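To: Household and Light Shop Automation discussion list
From: Plumlow Working Group on Chore Automation
Date: 15th December
Subject: Re: [chores] Are short manipulation tasks worth reporting separately?

A member of the Vanags group wrote:

> We have read the draft reporting sheet and have one objection. The
> sheet treats "replace the paper towels" as a single chore with a
> single result. In our view this hides most of what a reader would
> want to know. A machine that picks up the roll every time and then
> misses the post every time gets the same mark as a machine that
> never finds the roll at all.
>
> We would also ask whether such tasks belong in the survey. A person
> does this in a few seconds and hardly notices. If the survey is meant
> to tell building managers whether they can buy a machine for
> household or shop work yet, would floor care and laundry not serve
> them better?

The working group thanks the Vanags group for its comments and replies to both points below.

On the first point, we agree. The draft sheet was written for longer chores, and the single result was carried over without enough thought. In the next version, each short task will be divided into stages, and the operator will record the last stage completed without help. For the paper towel task the stages are: remove the used core, set it down in the place provided, grasp the full roll, lift it clear of the table, line up the opening with the post, and lower the roll until it rests on the base. A trial in which the roll is dropped or crushed will be marked separately, with a note of the stage at which this took place.

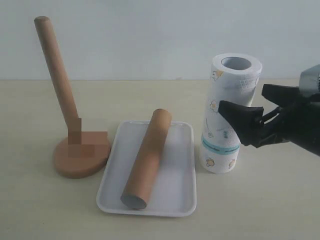

Paper towel task: holder, tray with cardboard tube, and full roll, with the gripper at the right.

The second point calls for a longer answer. The group did consider limiting the survey to floor care and laundry -- both are large, and both are what most managers ask about first. We kept the short tasks for the following reason. A floor machine may do its work well and still tell the manager very little about whether the same budget could cover the supply closet, the break room, or the packing bench. Those places are full of small jobs in which one object must be taken off, put aside, and replaced with another. Soft goods such as paper rolls are a fair test of this kind of work. They give under pressure, and the opening must be brought over a post with little room to spare.

The returns received so far do not support a general claim that machines are ready for this work. Across 13 sites we hold records of 1,523 trials of short tasks, of which 320 concern paper towels. Sites used different holders, different time limits, and different rules on when an operator could step in. Braltent allowed one restart per trial; Tanunow allowed none. The group will therefore not publish a combined success rate from the present returns, and we ask members not to quote one from the raw tables.

We can say that operators' written remarks name lining up the roll with the post as a difficulty more often than the grasp itself. Several sites also noted that a holder with a light base moved when touched. The revised sheet will ask for the weight of the holder and whether it was fixed to the table.

Sites that wish to comment on the stage list should reply to this list, with the section number in the subject line. Nearly all of the wording is settled, but the rule on restarts remains open -- we would welcome views from sites that have tried it both ways. Comments should be no longer than 15 lines if possible. The revised sheet will be sent out in January, and trials already under way may be completed on the old one.

Plumlow Working Group on Chore Automation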